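Documentação técnica > Robótica móvel > Simulação e preparação do ambiente

4. Preparação da travessia de portas no simulador Jetus

A presente secção descreve a configuração do simulador Jetus para ensaios de travessia de portas com a plataforma bimanual Zakenik. Os procedimentos aplicam-se à versão 2 do simulador e devem ser concluídos antes de qualquer ensaio com o equipamento físico.

4.1 Requisitos prévios

O operador deve dispor de uma licença Nenlow válida e de permissões de escrita na pasta do projeto. O modelo da plataforma tem de estar importado com ambos os braços e respetivas garras. A importação parcial é aceite pelo programa, mas invalida o cálculo de colisões.

4.2 Procedimento

1. Abra o Jetus e selecione Ambientes > Interior residencial.

2. Carregue a cena pretendida e aguarde a indicação «Geometria concluída» na barra de estado.

3. No painel Plataforma, escolha Zakenik e confirme a posição inicial do tronco.

4. Coloque o robô diante do vão, a 100 cm da soleira, com o tronco orientado para a divisão de destino.

5. Introduza a largura livre do vão. O valor predefinido é 81 cm.

Nota: a largura livre mede-se com a porta na posição em que ficará durante o ensaio e exclui a espessura da folha.

6. Recolha os dois braços para o perfil «Passagem estreita». As garras devem permanecer dentro do campo de visão da câmara.

7. Ative a verificação contínua de colisões e defina a margem lateral.

8. Selecione a vista a bordo e percorra o trajeto em modo passo a passo. Registe os pontos em que a margem for inferior ao valor definido.

9. Guarde a configuração com a extensão .jts e exporte o relatório.

CUIDADO: não altere a inclinação da câmara com a simulação em curso. A alteração só é aplicada após reinício da cena e os registos anteriores deixam de ser comparáveis.

CUIDADO: objetos de pequena dimensão existentes no pavimento não são incluídos no mapa de obstáculos por predefinição. Para os incluir, ative a opção Obstáculos baixos no painel Perceção.

4.3 Mensagens de erro

Código 42: o perfil dos braços excede a largura livre indicada. Repita os passos 5 e 6.

Caso o erro persista, envie o relatório exportado à assistência Khokhar, ao cuidado de Abundio Nava, mencionando o número da licença.

4.4 Vista a bordo junto ao vão de passagem
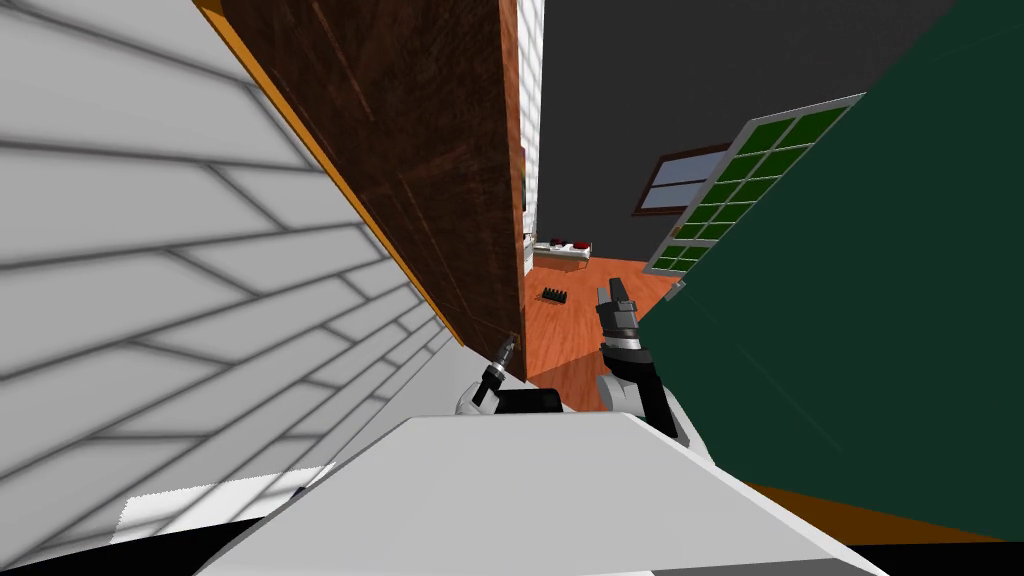

É possível utilizar a mesma configuração em cenas diferentes?

O ficheiro .jts pode ser reutilizado em qualquer cena residencial, desde que a largura livre do vão seja novamente introduzida e a verificação de colisões repetida.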